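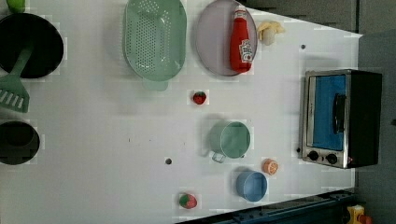
The play kitchen, from overhead. Toaster oven on the right, ketchup lying on its plate.

What the robotics club learned from a toy strawberry

July 25, 2024
By Coralie Rewi

I have been going to the Ekdale student robotics club as a parent helper since February, and I still can't decide whether I think it's a good use of anyone's afternoon. My daughter would like me to stop saying this out loud, so I'm putting it on the blog.

The project this year is called Mundetti. The kids picked the name and won't tell the adults where it comes from. The idea is that you type in a plain request, something like "put the strawberry in the green pan," and the arm does it. Everything happens on a white table with toy kitchen stuff on it: a colander, pans, a spatula, a cup, an orange slice. The pitch they gave at the spring open house had the phrase "home assistance" in it four times. I was sitting next to a man whose mother had just moved in with him and he was leaning forward in his chair. That bothered me then and it bothers me now.

A strawberry in a pan is a long way from anybody's kitchen. Look at how much bare table there is between one thing and the next. My own counter has never looked like that for a single hour since we moved in. There's mail on it. There's a cutting board on top of the mail. When I asked one of the students what happens if the cup is standing right against the saucepan, she said they'd get to clutter later. Later was supposed to be May.

I'll give them the numbers, since they gave them to me and didn't try to dress them up. The club has recorded 2,217 practice runs, where a student steers the arm by hand and the computer keeps a copy. They threw out 659 of those for various reasons (somebody bumped the table, somebody typed the wrong request, somebody let go halfway), which leaves 1,558 to train on. Then they ran 204 test requests with nobody steering. It got 87 right.

You can read that two ways. Lina Bitar, who coaches the club and has more patience than I do, thinks 87 is terrific for high school kids who mostly couldn't write a loop last fall. I think it's less than half, on a table laid out by the same people who built the thing. We've had this conversation several times. She always asks what number would impress me, and I don't have a good answer, which I admit weakens my position.

What I did get worked up about was how they counted. The first version of the scoreboard had a column for "partial success." If the arm went to the correct toy and knocked it over, partial success. If it picked up the strawberry and dropped it beside the pan, partial success. Add those in and the number looked wonderful. I said at the time that if I carried a plate to the table and dropped it next to the table, my family wouldn't call it partial dinner. One of the juniors got pretty annoyed with me and we went back and forth for a while, and then a week later the column was gone. I don't know if that was my doing. The 87 is the strict count and I respect them for printing it.

The two strawberries are a good example of what the kids are up against. They're both red, they both have green tops, and one's a bit bigger. So a request that says "the strawberry" isn't a real request. Which one? A person would ask. Mundetti doesn't ask, it goes for one of them, and for weeks the students marked it right no matter which one it chose. Then a freshman wanted to know how you could ever get that wrong, and the whole room went quiet, and they had to go back through the test sheet. Best meeting of the year as far as I'm concerned. There wasn't any coding in it at all.

Same thing with the pans. Say "the black pan" and you might mean the frying pan or the pot. They've rewritten the request list three times and it's now longer than the instructions that came with my dishwasher.

The toaster oven is a whole separate fight. It was added because the judges at Dernbridge are supposed to like tasks with a door in them. I think that's a terrible reason to do anything. The door requests are the worst part of the test sheet by a mile and they eat most of the session, and meanwhile the arm still can't be trusted with the orange slice. If it were up to me the oven would go back in its box until the simple stuff works nine times out of ten. It isn't up to me. I bring granola bars and sign the late pickup sheet.

We also had a visit from a sales rep at Grewal, who wants to sell the club a better camera mount and some software that comes with a subscription. He watched two requests work and one fail and told the kids they were "ninety percent there." I'd like to know ninety percent of what. Lina thanked him and put the brochure in a drawer, so we agree on some things.

Here's where I've landed, for this month anyway. I don't believe the home assistance talk and I'd like them to drop it before Dernbridge. I don't think the arm learned what a strawberry is. I do think my daughter has started asking "compared to what?" when she hears a percentage on the news, and she didn't get that from me, or not only from me. She also labels her spreadsheets now. Whether you need a robot arm to get a teenager to label a spreadsheet, I couldn't tell you.

They're meeting through the summer. The next round of tests is the same list with the toys moved to new spots, which I've been asking for since I got there. My guess is the score drops. Lina's guess is that it holds. There's a pan of brownies riding on it and I have already bought the mix.

14 comments | 31 shares

Contact | © 2024 Coralie Rewi | Back to top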